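Brallico Wrist Camera Kit – Frequently Asked Questions

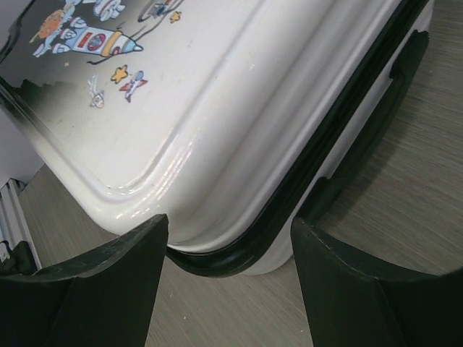

Wrist view with both fingers in place, hard-shell case on a wood-grain surface.

What is in the kit?
A camera module, a mounting plate, a shielded cable and a pair of black fingers. The arm and controller are sold separately.

Which controllers are supported?
Okon and Anghel. The Stestano driver has been in beta since June.

Should the fingers be visible to the camera?
Yes. Both tips must appear at the lower edge of the image. If only one does, loosen the plate and realign it.

Do glossy objects cause problems?
They can. Bright reflections on curved plastic may be read as edges. Lower the exposure by 2 steps and repeat the detection.

Do printed graphics affect detection?
Sometimes. A lid with cartoon rockets and stars gives many strong contours inside the outline. Select "outer contour only" in the object profile.

What is the payload limit?
700 g, measured at the fingertips. Larger cases should be gripped by a handle or edge – check the opening width first.

Are scuffed fingers covered by warranty?
No. Surface wear is normal. Cracked fingers are replaced free for 2 years.

How long does a replacement take?
5 working days. Write to Darcy Cartwright in Parts and include the kit serial number.

Last updated 17 August 2023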